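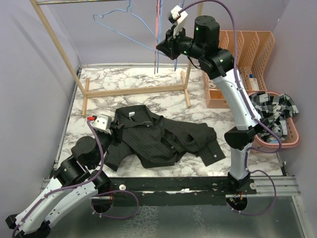

Caldeira Docket 4 is a desktop program for tracking federal criminal cases. It pulls filings on a schedule, sorts them by defendant and flags new charges. I ran it from March to June against 46 open cases in two districts, on the same laptop I use for court reporting.

Setup took most of a morning. The import tool accepts a plain list of case numbers and rejected none of mine, but it doesn't merge superseding indictments with the originals. Those have to be linked by hand, one defendant at a time.

Over the test period the program collected 2,456 filings. Of these, 673 were minute orders, which it files under "Other" by default. Change that setting first. A minute order can move a sentencing date, and the alert filter ignores everything in "Other."

Search is the strong point. A query for a prosecutor's name returns every signature block and notice of appearance, with the page number. Sealed entries appear as gaps in the docket numbering, marked in gray, and the program makes no guess about their contents. Scanned exhibits are weaker. Handwritten plea forms came through as noise.

Alerts arrive by email or in the sidebar. The email version caps at 200 per day and drops the rest without a warning. Akinyi Kioko, who covers the same courthouse and uses Ositau, gets a daily digest with no cap, though her search is slower and stops at the first page of each document.

Export works in spreadsheet format only. Dates come out as text and need converting before they will sort.

I would pay for it again for a beat with multi-defendant cases. For a handful of dockets, the court's own notices are enough.

Reviewed by Wagner Trindade

14 shares | 6 comments

Related
Clavometti transcript software: second look
Reading a charging document
Danik court calendar app, tested

Contact | Copyright | Back to top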